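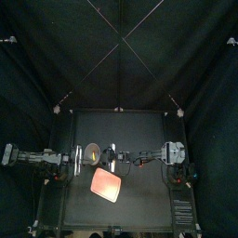 Rivham Evening School
Kitchen Claims and How to Test Them
Handout 2: Pots, salt and searing
Revised September 1, 2020

Bring this handout to class with your copy of the Bakalis reader. The two short chapters for this session start on page 43. Read them with a pencil. The author is a good cook and a careless arguer, and you should mark every place where "I have always done it this way" is doing the work of evidence.

What kind of claim is it?

Most kitchen advice mixes up three questions. Does the thing happen at all? Is the effect big enough for a person eating dinner to notice? Is the explanation right? A tip can pass the first and fail the second, and this is how a lot of advice stays alive. Someone finds a real effect, usually a very small one, and a cookbook turns it into a rule.

A tip can also work for a reason nobody in the book has guessed. Keep the practice if you like it, but don't let it vouch for the explanation.

Salt in the water

You will read that salted water boils faster. You will also read that salt raises the boiling point so that pasta cooks hotter. Both are often printed in the same book, which ought to bother the editor more than it does.

Dissolved salt does raise the boiling point. At the amounts used for pasta, the change is a fraction of a degree, far too little to matter to the noodles. What people see when they throw salt into hot water is a rush of bubbles. The grains give bubbles a place to form. The water looks livelier for a moment and the cook concludes that it has been pushed over the edge into boiling.

Salt the water for flavor. That claim is easy to check at home: cook the same pasta with and without, have someone else plate it, and taste it without knowing which is which.

Searing to seal in the juices

This one has been tested many times and keeps coming back. If a seared surface were sealed, the steak would not sizzle in the pan after the first side was browned, and there would be no puddle on the plate while it rested. The sizzle is water leaving the meat.

Weigh a piece before and after cooking, seared and unseared, brought to the same inside temperature. People who do this find that the seared piece loses as much weight as the other, sometimes more. Searing gives a browned crust, and the crust tastes good. A mouth-watering crust may even make the meat seem juicier, so be careful with what your tasters tell you. Ask them about crust and juiciness separately and expect the answers to leak into each other.

The heavy pot

The Gimico catalog says that a heavy pot "cooks more evenly." Compared to what, and measured where? Thick metal can spread heat sideways, if it is a metal that conducts well. Cast iron conducts rather poorly. What it does well is hold heat, so the temperature drops less when cold food goes in. Over a small burner it can have a hot middle and a cool rim, and a thick aluminum pan may beat it easily.

Weight stands in for quality in the store, where you can feel it in your hand and can't run a test. I have no objection to heavy pots. I object to paying for a word like "even" when the seller hasn't said what it means.

For a rough test, cover the bottom of a dry pan with a thin layer of flour, set it over medium heat and watch where it browns first. Keep the fan on and stay with it. The result belongs to that pan on that burner. Moving to another stove may change the pattern, so don't report it as a fact about the brand.

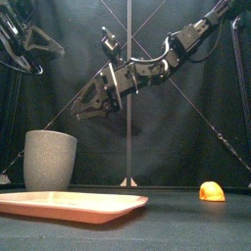
Lids and energy

A lid saves energy. I looked for a reason to doubt this and didn't find a good one. Uncovered water loses a lot of heat through evaporation, and a lid cuts that down. How much you save depends on the burner, the pot and how often you lift the lid to look. Any exact percentage printed without those details should be treated as decoration.

For next time

Choose a kitchen tip you believe. Write down what result would make you give it up, and do this before you test anything. Run the test twice, change only one thing, and hand in the notes even if they are messy. A tidy result from a single try will be sent back.

We meet in the Asden Room through October.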